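Home | Topics | Grippers | Ask | Log in
Last updated in January
Reading time: 2 minutes

Gripper goes into fault while it is still holding the part 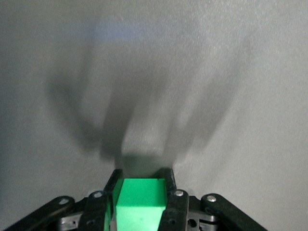

Why does a parallel gripper report an overload when the part is light? Usually the weight is not the reason. The motor keeps pushing after the fingers are already closed on the part, and the current stays high until the controller stops it.

My case is this. The arm picks a block, lifts it and waits. After some cycles the controller shows fault 415 and the fingers lose force. Two times the part fell on the table. I reduced the speed, but the fault came again. The controller is a Sorgate and the fingers are the standard ones. Is it safe to continue until I find the cause?

Posted by Zinia

Please do not continue with people near the arm. If the fingers can lose force in a fault, you must suppose that every part can fall.

For the cause, look at the closing position first. If you command the fingers to close fully, they can never arrive there with a block between them, so the motor fights all the time. Command a position only a little smaller than the part, and set a lower holding force after the contact. I had the hold value at 46 percent and it was too much for long waiting. Now I use less and I have no fault – but my parts are light, so please test it low over the table first.

Then, with the power off and locked, move the linkage by hand if your maker permits this. Both sides should move equally and softly. A pivot screw that is too tight gives the same fault.

Posted by Ikora

Same problem here, I only restart the controller and it works again for the day. Maybe update the firmware?

Posted by brunet_2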